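Two-arm setup keeps losing the shirt at the shoulder, hands or wrist?

grostmont_tan
We run a two-arm cell with multi-finger hands that puts shirts on hangers and hangs them on a rail. It was fine until November, now the right hand lets the fabric slide before the arms get up to the rail. I've redone the homing twice and no errors come up. Do I need new fingertips or am I missing something dumb?

Cavell
Fingertips, for sure. Just swap them.

Sirkka Ikonen
I wouldn't buy anything yet! Mine did this too, and it was the cable at the wrist (mine had worked itself a bit loose, so the hand kept its light on but the grip came and went). Power down, unplug it, look for bent pins, push it back until it seats, then leave enough slack that the wrist can turn all the way without tugging.

After that, wipe the fingertips with a barely damp cloth - lint builds up fast on rubbery tips - and drop the grip force to 40 percent and work up from there. I ended up at 65 with slippery fabrics.

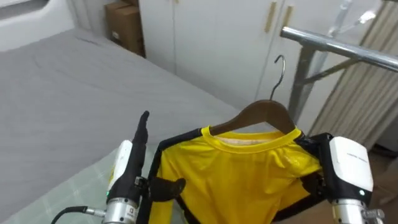
I also pinch right at the shoulder seam these days, it's thicker there and the fingers have something to hook behind. Run it 9 times with the same shirt before you change anything else, otherwise you'll never know which thing fixed it. And I recheck the cable every 1,000 cycles or so I tell myself, haha.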